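Contra la mochila que lo lleva todo

Por Hélder Loureiro 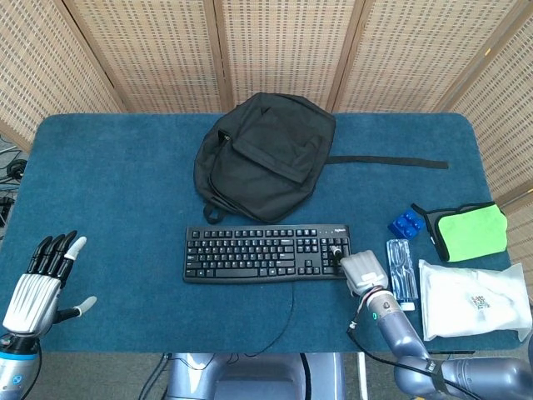 Llevo 18 años viviendo en un idioma que no es el mío, y en este tiempo he cambiado de oficina muchas veces. En cada mudanza he visto a personas inteligentes comprar una mochila nueva, con más bolsillos que la anterior, y meter dentro de ella su trabajo entero. Yo también lo hice. Hoy quiero defender una idea poco elegante: el teclado grande, con su cable y su bloque numérico, debe quedarse en la mesa.

Entiendo bien el argumento contrario. Mi antigua compañera Olaia Miranda lo explicaba con mucha paciencia en la oficina de Altirport: si cada uno lleva sus cosas, la mesa queda libre para el siguiente. Es justo y es limpio. Pero un teclado completo es un objeto largo y rígido, y una mochila de tela es un objeto blando. Cuando se mete el primero en la segunda, la cremallera no cierra, o cierra mal, y el cable se enreda con las correas. He perdido de esta manera dos teclas y un buen paraguas.

Me responden que existen teclados pequeños. Los he usado. Para una carta son suficientes. Para quien escribe cifras durante toda la mañana, como hago yo, la falta del bloque numérico es un castigo. El mes de mayo pasado tuve que copiar 1.326 líneas de un inventario para Stestness, y las primeras las hice con la fila superior de números. Después pedí prestado un teclado completo a Raquel Meireles y terminé antes de comer.

También quiero decir algo sobre la superficie. Muchas mesas compartidas son duras y brillantes, y en ellas cada tecla suena como una cuchara. Prefiero una mesa cubierta de tejido, aunque tome marcas con el uso y haya que cepillarla. El teclado no se desliza y la mochila se puede dejar tumbada sin miedo a rayar nada. Sé que Adelino Paiva, que limpia más de lo que escribe, no está de acuerdo conmigo.

Y los biombos me parecen mejores que las paredes. Un biombo con huecos pequeños deja pasar la luz y permite saber si hay alguien al otro lado, sin obligar a saludarlo.

La mochila, entonces, para el cuaderno, la comida y las llaves. Que pese poco. En mi caso viaja casi vacía desde hace siete meses y la espalda lo agradece. El teclado me espera en su sitio, con el cable puesto, y si otra persona lo usa por la tarde, solo le pido que tenga las manos limpias.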